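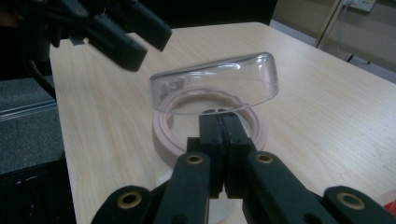 Figure 1. Lid task, hand-held gripper at the rim of the clear lid, ring-shaped base on the table.

Ziris data collection: progress report to Wurnesero
Prepared by Saodah Nair, Nenwood site
May 21, 2022

1. Status

Collection for the lid task is open and running to plan. The set now holds 1,506 recorded episodes, of which 953 have passed review and been released to the training group at Magagula. The remainder are either waiting for review or have been rejected; the split is given in the spreadsheet sent with this report. No change to the agreed budget is requested for this period.

2. Scope of the lid task

The operator works with hand-held grippers at a table. An episode starts with the grippers clear of the objects and ends when the lid has been released and the grippers have been withdrawn. The lid must be gripped at the rim. Episodes in which the operator pushes the lid along the table without gripping it are not accepted under the current protocol.

The lid was chosen after discussion with Edvin Granström in the planning phase. It is transparent, glossy and oval, so its outline changes with the angle of view and its surface picks up highlights and reflections. The table grain and the objects underneath show through it. The earlier models trained on opaque containers placed their grasps poorly on clear plastic, and the purpose of this part of the set is to supply enough examples for that weakness to be measured and, if possible, reduced. In Figure 1 the lid is held at a tilt just above the pink ring, with the jaw tips close together at its lower front edge. This is the part of the motion we most need to cover, and the review notes are most detailed there.

3. Collection procedure

Four operators have been trained. Each completes a practice block before recording, and practice episodes are deleted the same day. Starting positions are taken from a printed list prepared by Ha-rang Oh, who also checks that positions are not repeated within a session. Operators are asked to work at a normal pace and not to restart an episode after a slip. A slip followed by a second grasp is kept and tagged as a recovery.

Recovery episodes were not in the original plan. They were added at the request of the training group, which found that a model shown only clean grasps had no useful response after losing contact with the rim.

4. Review

Every episode is checked by a person who did not record it. The reviewer confirms the start and end points, the grasp label and the tracking of the gripper through the whole motion. Kamol Mahawong has rewritten the review sheet so that tracking faults and handling faults are recorded in separate columns. Under the old sheet they shared one column, and it was not possible to say which of the two was causing most of the rejections.

With the new sheet the main cause is clear. Tracking is lost most often when the operator turns the wrist quickly while lowering the lid. Handling faults are fewer and mostly consist of a release made before the lid is in place.

5. Problems and actions

Tracking loss during fast wrist turns. Operators have been told to slow the turn, and the practice block now includes it. Vusumuzi Buthelezi is testing whether part of the lost motion can be recovered in processing. Until that test is finished the affected episodes are held back and are not counted as released.

Labelling of the contact point. Two reviewers may disagree on the moment of first contact with a clear rim. The label has been changed from a single moment to a short interval. Episodes labelled under the old rule are being relabelled in order of recording.

Review backlog. Recording has run ahead of review. One operator will move to review for the next period, and recording will slow accordingly.

Lighting. The sessions to date were recorded under even overhead light. The training group has asked for a second condition with stronger light from the side. The lamps have been ordered and the protocol for this condition is in draft.

6. Work for the next period

Relabelling of contact points will be completed first. Recording under side lighting will start once the draft protocol has been agreed with Magagula. A held-out test set will be drawn from sessions not used in training, with all operators represented. The final delivery remains set for November.

7. Decisions requested from Wurnesero

We ask for agreement to count recovery episodes towards the contracted total. They take the same time to record and longer to review. We also ask for confirmation that relabelled episodes may be delivered as a replacement for the earlier release, with the earlier version withdrawn.

Questions on sections 3 and 4 should be sent to Kamol Mahawong, and all others to me.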